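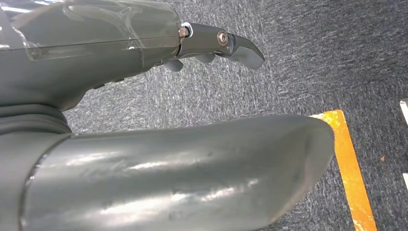

Bolt head with washer, Sunday afternoon

Kpodo Home Forum > Garage and Workbench > Sorting loose bolts and washers

gravelpit
Posted Sunday, 2:14 pm

I have a coffee can, two cigar boxes and a bread bag full of bolts, nuts and washers that came with the house or came out of things I took apart. I want to get all of it into drawers. I bought the Trendstead cabinet with the clear drawers, the small one, and I'm already stuck on how to divide it up.

Do you sort by type first or by size first? If I go by type, all the washers end up in a couple of drawers and I'm still digging. If I go by size, I need a drawer for every diameter and I run out fast. Some of it is metric and some isn't, and I can't always tell by looking.

Also wondering what people do with finishes. I have brass, zinc, stainless and a fair amount of stuff that has gone brown.

tworakes
Posted Sunday, 2:40 pm

Size first, by thread. Keep the bolt, the nut and the washer that fit each other in the same drawer. When you need a 1/4 inch bolt you nearly always need the washer too.

Forget finishes unless it's going outside.

Maple_Alley
Posted Sunday, 3:05 pm

I did it the way tworakes says and undid it a year later. Washers sink to the bottom and you have to dump the drawer to get one out. Type first, then size. Washers go in their own row. The Trendstead drawers come with little dividers, or mine did, so you can get two sizes in each.

tworakes
Posted Sunday, 3:11 pm

Dump the drawer into a jar lid. Takes a few seconds. I'd still take that over opening three drawers for one bolt.

Maple_Alley
Posted Sunday, 3:20 pm

If your drawers are half full, sure. Mine aren't.

oldporchlight
Posted Sunday, 4:02 pm

Before any of that, throw some of it out. I counted mine when I moved and had 237 wood screws with chewed-up heads. I had paid to haul those through two houses. Anything bent, stripped or rusted solid goes in the scrap bucket, and so does anything with a head you don't own a driver for.

For metric vs inch, get a thread checker. It's a string of studs and nuts on a cable, and you try your bolt in each until one runs on by hand. If you have to force it, it's the wrong one. An M8 and a 5/16 look the same on the bench and they are not the same.

gravelpit
Posted Sunday, 4:30 pm

Thanks, I'll pick up a thread checker. I was doing it with a ruler, which explains the M8 pile.

I don't know if I can throw out that much. There's a lot of brass in there.

drysump
Posted Sunday, 5:17 pm

Keep the brass. It's soft, so don't use it for anything structural, but it's good around water and for small hardware like lamp parts and cabinet pulls. I keep brass separate from steel for one practical reason: I grabbed a brass bolt for a gate hinge once without thinking and twisted the head right off.

Stainless also gets its own drawer at my place. A magnet will help you pull out the plain and zinc steel. It isn't perfect, some stainless is slightly magnetic.

tworakes
Posted Sunday, 5:25 pm

Fair point on the brass. I'd still mix stainless and zinc.

drysump
Posted Sunday, 5:31 pm

Not for a deck or a dock I wouldn't.

fencepost_9
Posted Sunday, 6:48 pm

I gave up on small drawers. I have a Hestau shelf over the bench with six shallow trays on it, and each tray is a rough category – machine bolts, lag bolts, washers, nuts, wood screws, odd. When I need something I take the whole tray down and stir through it. It took an evening to set up and I have kept it up since, where I never kept up the drawers.

Somebody selling you a box of 1000 assorted fasteners is selling you 900 you won't use, by the way. I buy the one size I need.

Maple_Alley
Posted Sunday, 7:10 pm

The assortment boxes are fine for washers. Agree on the rest.

oldporchlight
Posted Sunday, 7:26 pm

Labels. Plistard makes a clear tape for label printers that holds up in an unheated garage. The regular white tape curled off mine over the winter. Put the label on the front of the drawer and write the size on the inside too, in marker, so you can put drawers back where they go after you drop the cabinet.

gravelpit
Posted Sunday, 8:55 pm

Update. Got through the coffee can. I went with type first, then size, with brass in the bottom row. Washers took five drawers with the dividers in. Filled most of a soup can with scrap.

The bread bag is all wood screws, so that can wait. Does anyone know if extra dividers for the Trendstead are sold separately? I only see the full cabinet listed.

fencepost_9
Posted Sunday, 9:12 pm

I cut mine from a plastic folder with scissors when I still had drawers. Make them a hair wide so they stay put.

tworakes
Posted Sunday, 9:20 pm

Cereal box works too if it's dry in there.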